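Jan 8, 2022

# Oakley swap shop to move into former bank building in April

The household swap shop on Mill Lane will close its doors at the end of March and reopen the following month in the old bank building on Oakley's main street, the group that runs it said this week.

The shop takes in kitchenware, small housewares, linens and toys that people no longer need and lets anyone take them home for free. It opened in a single room behind the Mill Lane laundromat and has been there ever since. Last year it passed on 2,496 items, its highest total so far.

Chelsea Bunting, who manages the shop, said the Mill Lane room is too small for what comes in.

"We have boxes stacked in the hallway and we've had to turn people away on drop-off days," she said. "Plates and bowls are the worst of it. Everyone has too many, and then in September everyone wants them."

The bank building has been vacant since the branch moved to Zasthorpe. The ground floor is about twice the size of the current shop and has a rear entrance on the parking lot, where donations will be received. The old teller counter will stay in place and be used for sorting. The vault will not be open to the public.
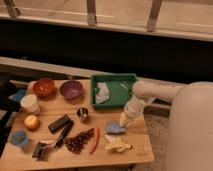 Rent at the new address will be higher. Bunting said the landlord has agreed to a lease of 4 years with no increase until the second year. The difference will be covered by a grant from the town and by the yearly book sale, which will be held at the bank building from now on.

The town council approved its share of the money in a short session on Tuesday's regular agenda item for community spending, with no one speaking against it. Council member Albane Millet asked whether the shop would add evening hours. Bunting told her that it would stay open until 8 p.m. one night a week to start with, and that the night had not been picked.

Shoppers will see a few changes to the rules. The limit for each visit will go up to 10 items from the present six. Glassware and sets of dishes will count as one item if they are boxed together. Cloth goods must be washed before they are dropped off, and anything with a cord has to be tested by staff before it goes on a shelf. The shop still will not take mattresses, car seats, knives or open cleaning products.

Nuanchan Onsri, who lives on Mill Lane and has used the shop for several years, said she was glad it would have more room but would miss being able to walk there.

"I furnished most of my kitchen from that place," she said. "My daughter took a box of pans from there when she got her first apartment, and last summer she brought half of them back. The new building is across the highway for me, so I'll be taking the bus."

The Route 6 bus stops a block from the bank building. There will be 40 parking spaces in the shared lot behind it, free for the first two hours. The front door has a ramp, and the restroom on the ground floor will be rebuilt to make it wide enough for wheelchairs before the opening.

Work inside the building is being handled by Kwok-wai Liao, a contractor based in Zasthorpe. He said the floor and the lighting need the most attention and that the heating system is in better shape than he expected. Painting is scheduled for late February, and the shelves will go in after that. Some of the shelving will come over from Mill Lane and the rest is being bought used.

The shop will keep its normal hours until the move, but it will stop taking large donations in the middle of March so that there is less to carry. People with bigger items to give away during that time are asked to hold on to them or call the shop for other places that may take them.

The toy shelf will be run separately at the new address, in what used to be the loan office. Dymphna Mac Mathúna, a retired teacher who looks after it now, is asking for complete puzzles and board games in particular. Games with missing pieces should be marked on the lid.

No tenant has been named for the Mill Lane room. An opening date for the bank building will be posted on the shop door and at the library once the inspection is done.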